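Subject: Re: [staff-ops] Table clearing cell, hours and duties from April

Replying to the list and not only to Renu, as the same points came up at the Narkell site last week. Her message is quoted in full at the end.

The scope first. The Ristau arm takes over the sorting of empty bowls and cups in the break kitchen and, if the trial holds, the same job in the tasting rooms. It does not take over washing, restocking or checking for chips. Those stay with the kitchen staff on both shifts. The job as written covers bowls and cups only. Plates and cutlery are out of scope until the next revision.

Single bowls are the base case. The fingers open to either side, the arm comes down at a fixed height, and the grip closes on the outer wall. The pink bowl is the one used for setting the opening width.

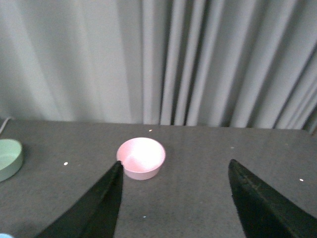

Renu Upadhyay: my concern is less the grip than the person standing next to it. On the old rota one of us cleared and one of us washed, and we swapped at the half shift. If the arm clears, both of us wash, and the swap is gone. Seven hours at a sink is a different job from the one I signed for.

I agree with that, and the rota draft did not deal with it. The revised draft puts the second person on supervision of the cell for half the shift, at the same pay grade, with the swap kept. Supervision means resetting the arm after a stop, placing items the arm has refused, and filling in the stop log. It requires the 3 hour course from Malhotra, taken in paid time. Nobody is to reset the arm without the course, including leads.

Stops are where most of the labor goes at present. The limit we agreed with Gilarlow is 7 stops per shift. Past that, the cell is switched off and the table is cleared by hand for the rest of the shift. The lead does not need to ask anyone before switching it off.

Known conditions that need a person, in the order they should be checked:

1. Items touching or overlapping. The planner treats a cup standing in front of a bowl as one object if the edges run together in the wrist view. Move the cup a hand's width to the side and press resume.

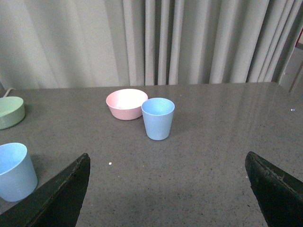
2. Items at the edge of the view. The arm will not reach for something it can see only part of. It turns and looks again, and if the second look is no better it logs a refusal. Slide the item toward the middle.

3. Fingers closed at the start of a cycle. The arm should open before it approaches. If the tips are still together when the approach begins, stop it with the red button and note the time – this is a software fault and the supplier wants every case.
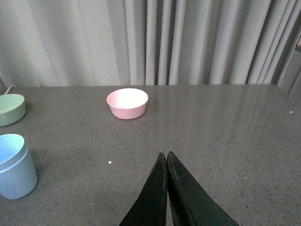
Wrist view, fingertips close together, pink bowl toward the back of the table.

4. Nested cups. The arm lifts a stack as one cup. Separate them before the cycle starts, or send the stack to the sink by hand. This applies also when the inner cup sits high and two rims show. Anything else living on the counter, such as an appliance, stays where it is – the arm has a keep-out zone on that side and moving things changes nothing for the better.

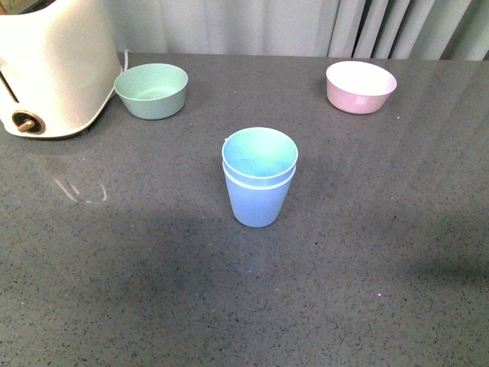
Hours and grades

No one loses hours in this phase. The 30 minutes per shift now spent on clearing is reassigned to supervision and the log. If the tasting rooms are added, the figure will be worked out again and sent to this list before any rota is issued.

The stop log is about the machine. It has no name field and will not be used in reviews. The first version of the form did have one, and it has been withdrawn. Please throw out any printed copies.

Comments on the draft by reply to this thread, please. Separate mails to me get lost.

On 30th January, Renu Upadhyay wrote:
> I have read the rota draft twice and have three questions.
> Who resets the arm on the late shift, when there is no lead
> in the building? Is the course in paid time? And does the
> log record who was on duty when it stopped? At Narkell it
> did, and people began clearing by hand so as not to have
> stops against their name. The trial figures from there
> should be read with that in mind.
> I am not against the arm. Clearing 70 cups at the end of a
> late shift is hard on the wrists. I would like the swap
> kept.
> Renu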